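The Orange One

By eight in the morning Zsófia Takács had the whole linen cupboard out on the bench, and she was loving it. Forty years of tablecloths, tea towels and things that might once have been curtains! Her aunt had never thrown out a scrap. The house at Tondosdale was going to new people in January, and everything had to be folded, boxed or taken down to the op shop in Humholm.

She'd started with the whites, which were dull, and moved on to the florals, which were glorious. Then, right at the back behind the spare doona, her fingers found something smooth, and she pulled, and out it came — orange! Proper orange, the colour of a ripe persimmon. She knew it at once. It had been at every Christmas lunch, every birthday, the summer the Baloyi kids came to stay and ate 20 mangoes between them.

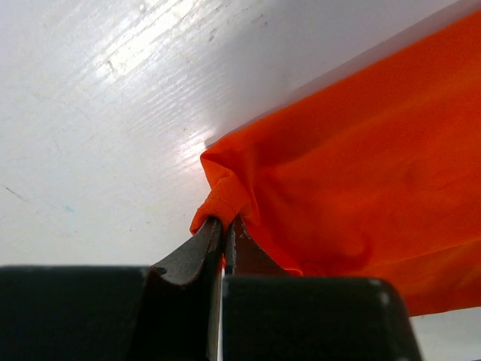
She pinched up a corner and felt along the hem for her aunt's stitching. Folding it properly was going to take some doing. You had to find the corners first, her aunt always said, and let the middle look after itself. Zsófia had never once got it square, not at seven and not now, but she had a go, smoothing with the flat of her hand and humming.

The first try came out like a pasty. The second was better. On the third she got the edges to meet, more or less, and she was so pleased she did a little lap of the kitchen.

"Op shop box?" her brother called from the hallway, arms full of saucepans.

"Not on your life," she said, and went to find her good bag.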